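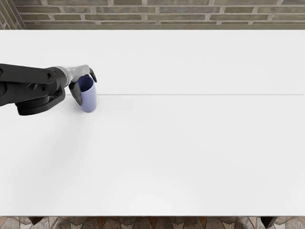 离岸帆船赛前安全检查单(附检查意见)

船名:Lunduver
停靠:Cultunby 港,访客泊位
检查人:Roel Geerts
陪同:Kayode Bassey(船长)、Jaruwan Inthanon(甲板与索具)、Selim Erdem(电气与导航)
复查人:Igor Slanina
用途:六月离岸段起航前

写在前面

各位好,又到了每个赛季我最啰嗦的时候。这份单子沿用去年的格式,每一项后面写“合格”“待办”或“不合格”,再跟一段意见。意见写得长,请大家多包涵,我总觉得光打一个勾,船上的人过两个星期就想不起当时说了些什么。待办项请在船长会之前处理完,处理好了找Igor签字,他每天早上八点以后都在码头办公室,带杯咖啡去他会更高兴。不合格项没有解决之前,船不能离开泊位,这一点我没有通融的余地,也请Kayode替我跟全体船员讲清楚。

一、船体与水密

1. 船底阀与软管
结果:合格
意见:逐个开关过,手感都很顺,比去年好太多了。软管两头都是双卡箍。厨房水槽下面那个阀的手柄离储物格隔板太近,戴手套不好抓,建议把隔板的角锯掉一小块。每个阀旁边都用细绳拴着木塞,很好,请保持。

2. 前舱水密门
结果:待办
意见:密封条靠铰链一侧被压扁了,拿纸条夹进去试,一抽就出来。整条换掉,别只补那一段,补过的接缝迟早会渗。换完以后请用水管冲几分钟,里面站一个人拿手电看着。

3. 舱底泵(电动与手动)
结果:合格
意见:电动泵起动正常,浮子开关抬起来就响。两台手动泵,舱内一台,驾驶舱一台,手柄都系着绳。驾驶舱那台我请船上年纪最小的船员连续压了一阵,他压得满头大汗,泵没有问题。滤网里有一点木屑,当场清掉了。

4. 龙骨螺栓
结果:合格
意见:垫片四周干净,没有锈水的痕迹。船长出示了船厂上次的扭矩记录,复印件附在本单后面。回来以后如果碰过底,哪怕只是轻轻蹭了一下泥,也请告诉我们,说出来绝对没有人会笑话。

二、甲板、护栏与索具

5. 护栏索与立柱
结果:待办
意见:左舷中间那根立柱的底座有点晃,用手推得动。Jaruwan说是靠泊的时候被隔壁船的碰球顶过。底座要拆下来重新打胶,背板也请一并看看。护栏索本身张力合适,绑绳是新换的,绳结打得漂亮。

6. 安全绳与甲板扁带
结果:合格
意见:扁带从驾驶舱一直铺到桅杆前,人在舱口里面就能先挂上钩再出来,这是我最看重的一条。缝线没有起毛。有一条的颜色晒得比较淡,今年还能用,赛季结束请直接报废,不要舍不得,更不要拿去绑小艇。

7. 静索与桅杆
结果:合格
意见:Jaruwan上桅看过,我在下面看她拍回来的照片。撑臂端头的包皮有磨损,她顺手重包了。各处开口销都弯好并且缠了胶布。后支索液压表读数稳定,放了一夜没有掉。

8. 动索与绞盘
结果:待办
意见:主帆升帆索在夹绳器的位置外皮磨薄了,建议截掉一段,让受力点错开。右舷主绞盘转起来有沙沙声,请拆洗上油。油别抹太多,抹多了棘爪会粘住,这个毛病我每年都要讲一遍,今年也照讲。

9. 风暴帆
结果:不合格
意见:风暴前帆在船上,颜色鲜亮,帆角环完好。风暴主帆却留在了Pusard的帆房里,据说是送去补一个角。补得再好,不在船上就不能算数。请今天就打电话催,帆一到,我希望看着大家在泊位上完整升一次,包括换滑块。别嫌麻烦,三十节风里第一次试着升,滋味实在不好受。

三、救生与落水救援

10. 救生筏
结果:合格
意见:年检证书在有效期内,固定带能徒手快速解开。我请两位船员从筏架上把它抬到护栏边,动作很利落。静水压力释放器的安装方向正确。夜里的取筏分工,请写在值班表上。

11. 充气救生衣
结果:待办
意见:全部打开看过,气瓶都拧紧了,称重与瓶身标注一致。有一件的喷溅罩装反了,已经改好。另有一件没有写名字,灯也不亮,请换电池并写上姓名。裆带请每个人按自己的身材调好,穿上油布衣服以后再调一次,两次的长度差得远。

12. 落水者回收
结果:合格
意见:马蹄圈、漂浮灯、浮旗杆都在船尾,拔插销就能放。船上的吊升办法是用备用升帆索加滑轮组,现场做了一遍,由Selim扮演落水者,他很配合,挂在半空还在跟我们讲午饭吃什么。整套动作做得不错,只是口令有点乱,建议从头到尾由一个人喊。

13. 信号弹
结果:合格
意见:品种和有效期符合要求,放在防水桶里,桶就在舱梯旁边。桶里的手套有一只破了,请补上。过期的信号弹不要和新的混着放,请交到港务室的回收箱。

四、电气、通信与导航

14. 甚高频电台与天线
结果:合格
意见:与码头办公室通话清楚。桅顶天线和应急天线都试了,应急天线的接头拧得有点紧,抹一点硅脂会好很多。手持电台充满电,请放进应急包,平时别拿出来跟朋友聊天用。

15. 应急示位标
结果:合格
意见:自检通过,登记资料里的船名和岸上联系人是今年的。岸上联系人换了电话的话,请务必去更新,去年就有一条船的登记里还是前任船东的号码,大家都吓了一跳。

16. 航行灯
结果:待办
意见:左舷灯偶尔闪烁,Selim怀疑是船头护栏管里的线磨破了皮,我同意他的判断。请换整根线,并在管口加橡胶护圈。备用灯组装在盒子里,通电正常。

17. 电池与充电
结果:合格
意见:服务电池满电,开着全部仪表和自动舵观察了一阵,电压下降平稳。电池箱绑带结实,横倾时不会移位。配电盘背后的接线比去年整齐多了,Selim功不可没!

18. 海图与备用导航
结果:合格
意见:纸质海图覆盖全程,铅笔、橡皮、平行尺都在。手罗经气泡不大,不影响读数。请每班至少在纸上点一次船位,屏幕再亮也要点。

五、舱内、燃气与补给

19. 燃气灶与管路
结果:合格
意见:肥皂水试过,没有气泡。灶具平衡架摆动自如,锅夹齐全。灭火毯挂得离灶口太近,真着了火反而够不着,已经请船员挪到舱梯一侧。

20. 灭火器
结果:合格
意见:压力表指针都在绿区。后舱那只压在帆袋底下,找了好一会儿,请给它一个固定的位置,并在舱壁贴上标识。

21. 淡水与食品
结果:待办
意见:两个水箱合计815升,船长打算装满出发。应急饮水请另外用小桶存放,至少装70升,分放在左右两侧,桶上写清楚“应急”。干粮已经分日打包,由Sukprasert送到码头,包装请拆掉外层纸箱再上船,纸板受潮以后会堵舱底泵。

22. 重物固定
结果:待办
意见:工具箱有900克的手锤直接搁在最上层,横倾时一定会飞出来,请收进带扣的格子。地板锁扣有两处没有拧到位。电池、锚和备用链条都绑得很牢。

23. 药箱
结果:合格
意见:按清单核对,共83件,品名和有效期都对。晕船药放在最上面,这个安排很体贴。烫伤敷料建议再加几片,离岸段里手上烫个泡是最常见的事。值班长都知道药箱钥匙在哪里,我挨个问过。

六、人员与演练

24. 安全须知讲解
结果:合格
意见:Kayode在驾驶舱里给全员讲了一遍,讲得很耐心,新来的两位提问也踊跃。我只补充一点:谁在夜里上前甲板,先告诉舵手,听到回应再走。

25. 弃船与失火分工
结果:待办
意见:分工表写了,还没有贴出来。请过塑之后贴在海图桌上方,字写大一些,晚上戴着红光头灯也得看得见。失火那一栏缺了关闭燃气的人,请补上名字。

复查安排

待办各项请按编号逐条销号,先做第2、5、16项,这几项要等胶干或者要穿线,费的时间最长。第9项为不合格,风暴主帆到船并升帆检查之后,由Igor单独签字。其余各项他可以一次看完。码头办公室中午十二点到下午一点锁门,别白跑一趟。

密封条和护圈如果买不到合适的尺寸,先来问我,我柜子里攒了不少零头,用得上就拿走,回头还我一条新的就行。

船长意见(Kayode Bassey):
都看过了,没有异议。帆房答应明天下午送帆过来。立柱底座今晚就拆,绞盘Jaruwan已经泡上了。谢谢Roel在我们船上耗了大半天,午饭也没好好吃,下次来一定给你留一份热的。

检查人签字:Roel Geerts
复查签字:(待签)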